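Monday at the Larnumon open day

We got to Hudmont just before ten, after a slow bus and a good strong cup of tea, and were shown straight through to the snack table, where hand-held grippers are used to teach robots how to pick things up.

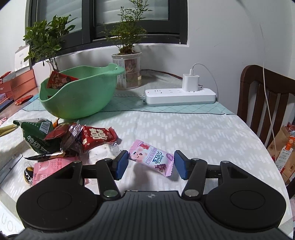
Fingers open around a pink wrapped sweet

I had my go after that - seven minutes, and my wrist knew it! 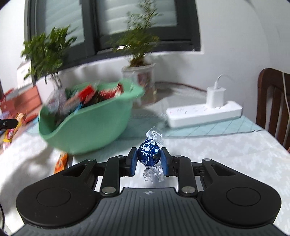
A chocolate truffle between the blue pads

Crinkly bags were what I most wanted to ask about.

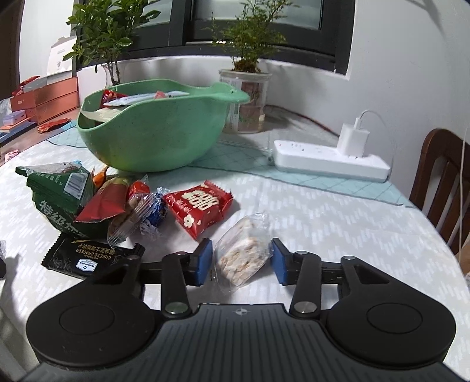
We caught the 295 home, and I'd gladly go again.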